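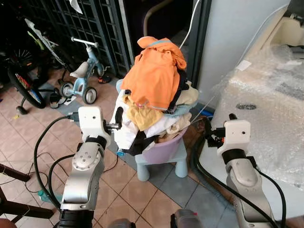

Figure 4.1 Clothes piled on a small plastic stool in a tiled entryway, with a tricycle parked behind.

Chapter 4
Sorting: From Heap to Stack

By the end of this chapter you will be able to
- separate a mixed pile by fabric, color, and owner
- choose a work surface that suits the size of the load
- fold the five basic shapes
- plan a landing place for clothes near a door

Every home has a pile. Sometimes it lives on a bed, sometimes over the back of a chair, and very often it lives near the door, where people come in with their arms full and put things down on whatever will hold them. In Figure 4.1 that happens to be a low stool with a lavender seat. I love a pile like this one! There is so much to read in it before you move a single sleeve.

Start with color, the first thing your eye picks up anyway. A bright orange garment with pale blue trim sits on top, bunched up with one corner in the air. Under it are the pale things: yellow, white, light blue, beige. If these were all headed for the wash, the orange one would be your first decision. Strong colors can give up dye, especially when they are new, and a white garment is where you would notice it. So the orange goes to one side, and the pale pieces stay together until you have looked at their care labels.

Next, look for anything that isn't cloth. A black strap runs across the lower part of the pile. Straps, cords, and belts are the great tanglers of the laundry world, and they deserve to come out early. Follow a strap with your fingers to find out what it belongs to before you pull on it. (Pulling first is how a tidy person ends up with the whole heap on the floor.)

4.1 The entryway as a workroom

Home economics books have always been fond of the laundry room, and plenty of homes don't have one. In the Brollow course, where many of these lessons were first taught, we asked 40 households to note where their clothes were sorted. Only a few had a room for it. The rest used beds, sofas, kitchen tables, stairs, and entryways, and they managed very well.

An entryway has real strengths. Tile sweeps clean in a minute, and a dropped sock shows up at once. There is also usually more open floor than you would guess. The difficulty is that everybody else wants the space too. Look again at the figure: there is a light blue tricycle with a white seat, a pair of dark sandals beside its rear wheel, and a black bicycle with a small training wheel leaning in the corner. Wheels and shoes carry in grit, and grit on the floor soon becomes grit on a clean shirt. Keep the clothes raised, even if only by the height of a child's stool, and keep sleeves and hems from trailing.

A small seat fills up quickly, though. Once cloth is draping down the sides, the pile is telling you that it needs a second surface. A basket, a folded sheet, or a clean box set next to the stool will do, and the work gets easier right away.

4.2 The top-down rule

Take pieces from the top, one at a time, and give each one a home before you reach for the next. It feels slow for the first few garments, and then it starts to fly! Digging from the middle drags the lower layers out with it, and you end up handling everything twice.

As you lift each piece, shake it once and lay it in one of these groups:

Wear again
Wash with darks and brights
Wash with pales
Mend
Belongs somewhere else

The last group is my favorite. It catches the dish towel, the doll's blanket, the scarf a guest left in November - all the things that travel through a house without ever getting put away.

Try it yourself

Pick a pile at home and set a timer for 30 minutes. Sort from the top down into the five groups, but don't fold anything yet. Write down which group grew largest and keep the note, as you will need it for the folding plan in Section 4.3.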